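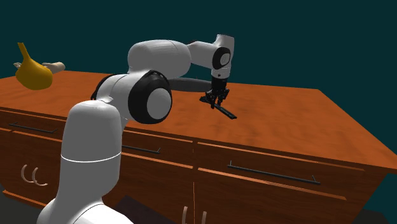 Simulated Kitchens Are Not Kitchens Yet

Can a machine clear a countertop? In simulation, often yes. A rendered arm with a two-finger gripper, a wooden cabinet and a few loose objects is now a standard setup, and scores on it climb every few months. I think those scores say less about chores than their authors suggest.

Take one long, thin object above a counter. The gripper has to come down over it, close at a sensible point along its length, and lift without clipping the dish-like object behind it. A simulator handles the geometry well. Friction it handles by assumption. Grease, a damp cloth or a crumb under the fingertip are parameters somebody must think to add.

Stefaniia Bondarchuk's group at Urkutach ran 2000 simulated pick attempts with one policy and reported 678 failures. The failure log is the useful part of that report. Most entries were poor grasp points on narrow objects, and the retry limit was set at 3. A person wiping down a counter has no retry limit and does not think of the second try as a failure.

Drawers are harder still. A bar handle with two posts is easy to model. A drawer that sticks in September and slides in winter is another matter – the force needed changes, and a position-controlled arm will either stall or yank.

The shop floor is closer. At the Liltden packing line the parts are known, the bins are fixed and the lighting does not move. Ten part types cover the shift. I would trust an arm there today.

For the home, I would ask vendors for one number: hours between human interventions, measured in a kitchen they did not arrange.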